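Notebook, February, afternoon

Continued with the starch glue for the paper repairs. The Bitar starch is finished, so from now I use the Vedard one. It is a little coarser and I don't know yet if it behaves the same.

Batch 4: 134 g starch in 900 ml water, soaked over night, cooked on the small plate with constant stirring. It became thick much earlier than batch 3 and I had to lower the heat two times. After cooling I passed it through the sieve. Few lumps, all near the bottom. Color is a bit gray compared with Bitar.

Test strips: five strips of the old map paper, each with a patch of the thin tissue. Four are flat after pressing. Strip 2 has a wave along one long side, I think I put too much glue there. Javiera Riquelme says the wave will go out if I moisten it again and press longer. I will try it, but first I want to see strip 2 fully dry, so please do not touch.

The blotters from Bretgate leave small fibers on the glue side. The older Pustard ones did not. Nana, if you make an order, please ask for Pustard again, also if it takes longer.

Peel test by hand only. The patch holds and the paper tears before the glue on strips 1 and 5. Strips 3 and 4 I did not pull, I keep them for the damp box.
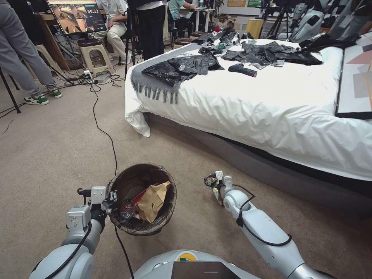
Wastebasket with the bag in, paper bag and bottle inside.

Used blotters with glue go in a closed bag, please, they smell after roughly a day.

To do:
- wash the sieve with warm water, no soap
- label the jar of batch 4 and put it in the fridge
- damp box for strips 3 and 4
- ask Javiera for her note about the second pressing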